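Bench board

A bench board is a flat wooden panel laid over a metal frame, table or set of rails to give a working surface for hand tools. It is usually finished with varnish and may be fixed or left loose. The term is used in small workshops, schools and repair rooms. In older catalogues the same article is listed as a top board or a bench lay-on.
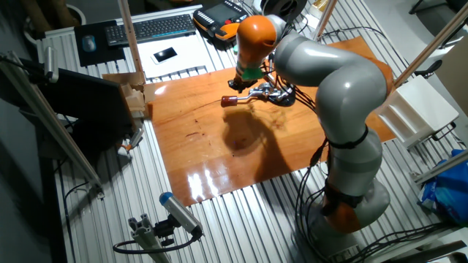 Hicham Alaoui
Section editor, Hand Tools and Workholding
Last revised September 18, 2024

Construction

Bench boards are made from a single wide plank, from planks glued edge to edge, or from a faced sheet. Glued boards are the most common in widths above 50 cm. Where the strips come from different parts of the log, the surface shows bands of lighter and darker wood. The difference has no bearing on strength. Small knots are accepted on the upper face if they are tight. Loose knots are cut out or filled before finishing.

Thickness depends on the spacing of the supports. On closely set slats or slotted aluminium profiles a thin board is enough, as the load is carried over most of the underside. On an open frame the board must span the gap without sagging, and a thicker panel or a cross rail is used. The Ivden pattern, sold with a plain square edge, is supplied in one thickness only and is intended for full support.

Finish

Varnish is the usual finish. It resists oil and glue and can be wiped down. A gloss coat reflects overhead lamps as bright patches, which can make fine markings hard to read at certain angles. Matt varnish reduces this but holds dirt in the surface. Oil finishes are easier to repair and need renewing more often.

Scratches that stay within the varnish may be rubbed back and recoated locally. Stains that have passed into the grain are normally left. Sanding them out lowers the surface and leaves a hollow that a straight edge will rock on.
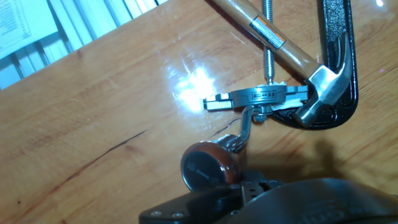 Hammers are a separate matter, as a claw or the edge of a striking face will dent softwood through any finish. Where striking work is frequent, a sacrificial sheet is placed on top of the board. Steel parts with sharp corners, among them threaded rod and the arms of crank tools, are set down on a mat or in a tray.

Clamping

The C-clamp is the standard means of holding a tool or workpiece to a board. Its frame passes round the edge, with the fixed pad on one face and the screw on the other. Access to the underside is therefore required, and boards for this purpose are set with an overhang. The Giredcombe pattern allows 70 mm on the long sides. A board lying wholly within its frame can be used with clamps only if it is moved forward.

A clamp may also be carried by the tool itself. Hand-cranked tools of this type have a mechanism joined to a clamp, and the crank ends in a knob. The clamp resists the turning force, and the user's other hand steadies the handle, where one is fitted.
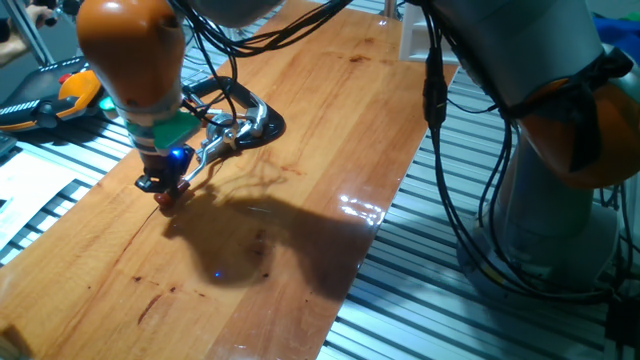
One reader objects that the advice on overhang assumes a heavy board, and that a light one will tip when a clamp is tightened at the corner. The objection is sound for loose boards. The Drollby method uses 2 stops screwed to the underside, bearing against the frame, and prevents sliding as well as tipping. Boards longer than the frame need 4.

Pads of leather or thick card placed under the clamp faces spread the pressure. Marks left by an unpadded clamp are round and shallow and cannot be sanded out without the effect described under Finish.

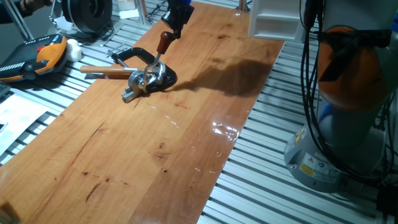 Hand-crank tool with a black C-clamp and wooden handle, on a varnished board.

Storage

Boards not in use are kept flat. If stood on edge against a wall for long periods they may bow, most of all when only one face has been varnished. Both faces and the end grain should be given the same number of coats.

See also: C-clamp; Edge jointing; Varnish; Workbench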